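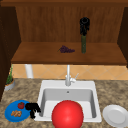
February, 7.40 am

Overnight batch on Zalel finished at 5.12. Run counter reads 1804, all exited normally, which is the first thing that made me suspicious. The sink set has never gone a full night without at least one watchdog stop. Opened the log before taking my coat off.

Arm controller is still Gremosance, same build as yesterday. The only change since the last clean batch is the contact settings file, which I edited just before leaving. I had lowered the solver iterations to get the batch through by morning. Noted here so that I don't spend another hour blaming the planner.

First check was the force log. The limit is supposed to halt the arm if the fingers press on anything fixed: rim, counter, shelf, tap. No halts recorded. Then looked at the raw contact values for the sink rim and found 336 runs over the limit. In every one of them the value went over, stayed over, and the arm carried on with its move. The stop signal was raised and dropped inside a single control cycle, and the controller reads it only once per cycle, at the end.

So the safety stop was off all night in effect, and the log said everything was fine. On the bench at Oveck that would be a bent wrist.

Second problem, possibly related. The meat has to end up on the red-rimmed plate in the basin. The scorer accepts it if its centre is inside the basin walls, and it never asks what it is resting on. A piece hanging over the rim of the plate passes with full marks. 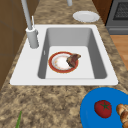
Force stop, 11.15 am

Put the solver iterations back to the old value and reran 32 of the bad cases with the same seeds. The stop now fires in 30 and fails in 2. Those remaining cases bother me more than the original lot, as the settings file can't be blamed for them. Both are side approaches to the rim at low speed.

Changed the stop to a latch. Once raised it stays raised until it is cleared by hand. Reran the same seeds and every one halted. I should have written it that way in the first place. The old version was copied across from the Devadiga rig, where the controller polls much faster and a short pulse gets seen.

Scorer, 3.30 pm

Rewrote the resting check. It now wants contact between food and plate, no contact between food and basin floor, and both held still for a full second. Went back through the saved end states to see what the old check had let through. Brown food straight on the basin floor, by the right-hand wall and clear of the plate, had been scored as placed.
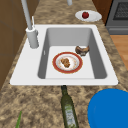

With the new check those go down as failures, so last night's success figure is worthless and I have struck it out of the sheet. The raw logs stay, as the contact traces are still useful for testing the latch.

Still open: the overhang case. Food touching the plate but sticking out past its edge passes the new check too. I may need a margin from the rim, but the meat mesh is an awkward shape and its centre sits oddly. Left as it is for tonight.

Small batch started at 6.05 pm with the latch in, old solver value, new scorer. Told Oveck not to load the current build on the real arm. Settings file is now read-only.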